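Visit report: Lenham household fittings workroom

Visit date: Wednesday, March 29, 2023
Prepared for the Saveveck storage working notes

The Lenham workroom opens to outside visitors twice a year, in March and in May. I attended the March session with Mei-kuen Su, who handles small hardware purchasing on our side. Our host was Kwan-ho Huang. The visit lasted two hours and covered hanging storage, key handling and the sorting shelves at the back of the building.

Wall hanging

Lenham's current interest is in small adhesive hooks for entryways, mainly for keys and light tools. The attraction for renters is obvious: no drilling, no wall plugs, and a pad that can be taken off when the lease ends. The difficulty is that surface finish, cleaning and waiting time all affect how well the pad holds, and most buyers skip at least one of the three.

Huang's position is that spacing matters more than rated load for this class of hook. A key ring weighs very little, but a full set of keys spreads out when it hangs and will catch on its neighbor if the hooks are set in a tight horizontal line. He prefers to step each hook down from the one before it.

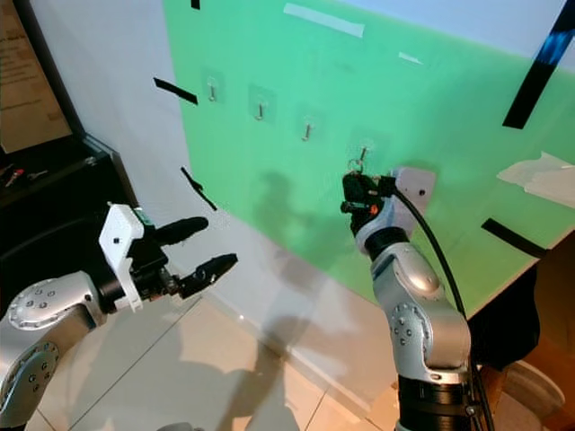 The stepped layout takes up more wall height than a straight row, and that will count against it in narrow hallways. Su asked whether a vertical column would do the same job. Huang said a column works for single keys but that longer sets hang over the hook underneath. Lenham has not published a recommended distance between hooks. He suggested measuring the longest set in the household and working from that.

On pads, the advice was conventional. Wipe the surface, let it dry, press firmly, and leave the hook unloaded overnight. Clear pads are preferred on colored surfaces for appearance only. Huang made no claim that they hold better than white foam, and we did not see any load figures. Su has requested them in writing.

Rings and tags

A good part of the discussion concerned the rings. Small split rings are cheap and easy to hang, but they are hard to open without a tool or a strong thumbnail. Larger rings open more easily and swing more. Lenham buys its rings from Zullo in bags of 178, an odd quantity that results from packing by weight. Su noted that this makes stock records awkward.

For telling keys apart, two methods were compared: a colored plastic head and a separate tag. The head adds almost no bulk and cannot come loose from the key in normal use. A tag can be moved from one key to another when a lock is changed, but it adds length and is one more item on the ring. Huang uses both at home – heads for doors, tags for padlocks. In our view the choice depends on how often the locks change.

Drop surfaces

Keys that are not hung end up on whatever surface is closest to the door, usually next to shopping bags and mail. A dark glossy top shows silver keys clearly enough, though glass is noisy and small keys are awkward to pick up from it. A shallow tray or a piece of felt fixes both problems at low cost.

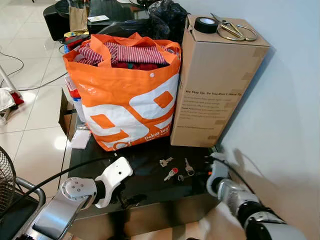 Sorting shelves

The last 30 minutes were spent at the back of the building, where Lenham stores returned samples. Shelving is the Tai open-frame type, with labels on the uprights. Hooks are filed by pad size and rings by diameter. Used pads are discarded, and hooks without pads go back into stock once cleaned.

The labels are handwritten and several had faded. Huang intends to replace them before the May session.

Follow-up

Su will obtain the load figures and confirm whether Zullo can supply rings by count. I will send Huang our notes on felt-lined trays. Parking at the Lenham site is limited, and visitors to the May session should use the side entrance.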